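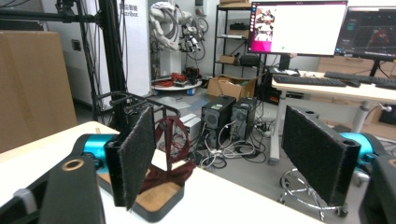 Le torchon rouge sur le plateau, froissé

Stotach
30 avril 2018
Bonjour, j'ai un plateau à fond clair imitation ou vrai bois, je ne sais pas, avec un rebord noir. Je range mes torchons dedans et ils finissent toujours en boule, à moitié par-dessus le bord. Vous les pliez comment ?

Gruster
En 3 dans la longueur, puis en 2. Posés à plat, le pli vers soi. Je fais ça depuis janvier et ça tient.

Nijs
Pas d'accord. Sur un plateau peu profond, une pile pliée glisse dès qu'on le déplace. Je les roule, bien serrés – 4 rouleaux côte à côte et ça ne bouge plus.

Gruster
Roulé, ça marque le tissu. Et il faut tout sortir pour attraper celui du fond.

Nijs
Quel fond ? Il n'y a qu'une couche.

Drodwood
Tout dépend du tissu. Le coton fin se roule bien, le nid d'abeille non. C'est quoi le tien, Stotach ?

Stotach
Coton, assez souple. Lavé à 40 la plupart du temps. Je vais essayer roulé.

Kobe Van den Broek
Chez moi ils sont pendus à un crochet et le plateau sert au pain. Pas de pliage du tout.

Gruster
Il a demandé pour le plateau.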